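Chapter 6
Where Does the Water Go? Drains, Storm Sewers, and the Local Government Behind Them

Stand at a street corner during a hard rain and watch the gutter. The water picks up leaves, grit, a bottle cap or two, and runs downhill until it drops through an iron grate and vanishes. Most of us stop thinking about it right there. This chapter picks it up at the grate, and what happens next is one of the best stories in local government!

Chapter 5 followed clean water into the city. Now we follow rainwater out of it. Along the way you will meet a city council arguing over a fee, a public works department with a very old map, and a creek that has been buried, forgotten and partly dug up again. You will also see how an ordinance gets written, amended and paid for, using a subject you can go outside and look at.

The Brornmont Problem

Brornmont sits in a shallow bowl between two ridges. When the town was small, rain soaked into fields or ran into Dunholm Creek, and the creek carried it off to the river. Then came streets, roofs and parking lots. Rain can't soak into pavement, so more of it reached the creek, and it got there faster. The town's answer was a common one for the time: it put the creek in a pipe and built over the top.

For a while this worked well enough. The pipe was sized for the town as it stood, though, and the town kept growing. By the time the council took up the matter again, storms were regularly backing water out of the grates along Rolano Avenue and into basements. In one December storm, 23 blocks had standing water by breakfast time, and the public works crews were pulling off grates by hand to clear them.

Who should fix it? Try answering before you read on. The pipe belonged to the city. Much of the water came from private roofs and lots. The ridges, where a good deal of the runoff began, lay outside the city limits altogether. Three different sets of people could each point at somebody else, and they did, at length, in meetings that ran past 11 at night.

Paying for a Pipe

The council had two main choices. It could pay for drainage out of general property taxes, or it could set up a stormwater fee, charged according to how much hard surface each property had. Under the first plan, a large store with acres of parking might pay no more toward drainage than an office tower of the same value with hardly any pavement. Under the second, the parking lot would cost its owner something every month.

You can guess how the public hearing went. Almost 200 people signed up to speak. Churches and schools, which paid no property tax, were alarmed to find that a fee would apply to them. Homeowners on the high ground had never seen a drop in their basements and said so. Homeowners on Rolano Avenue brought ruined carpet. Read the hearing record at the end of the chapter closely, and notice how often a speaker who opposes the fee still agrees that the pipe is too small. That gap between agreeing on a problem and agreeing on who pays will come up again in Chapters 8 and 9.

The ordinance that finally passed was a compromise. It set a fee, gave owners a credit of up to 50 percent if they held rainwater on their own land, and phased the whole thing in slowly. It also opened up a short stretch of the buried creek at Soomro Park, so that floodwater would have somewhere to spread out. Kids catch crayfish there now.

Before You Begin

The activities below get you ready for Section 6.1. Do them in any order, and keep your notes, as you will need them for the chapter project.

1. Walk one block near your home or school and mark every storm drain on a sketch map. Draw arrows to show which way the street slopes.

2. Find out which office in your town looks after storm drains. It may be public works, a county flood district or a separate utility. Write down how you found the answer and how long it took.

3. List the hard surfaces on one property you know well: roof, driveway, patio, sidewalk. Which of them drain toward the street?
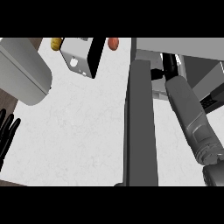
4. Look at a water or utility bill, if someone at home will share one. Is there a line for stormwater or drainage? If there is, note whether it is a flat charge or based on the size of the property.

5. Read the agenda for a recent council meeting in your town. Copy out one item that has to do with streets, drains or flooding, and underline any word you don't know.

Key Terms

runoff, impervious surface, storm sewer, combined sewer, ordinance, public hearing, user fee, fee credit, easement, daylighting

6.1 Reading a Drainage Map

A drainage map looks like a street map drawn by someone who cares only about slope. Thick lines show the main pipes, thin lines show the branches, and small squares mark the inlets. Start with the lowest point on the map and work uphill.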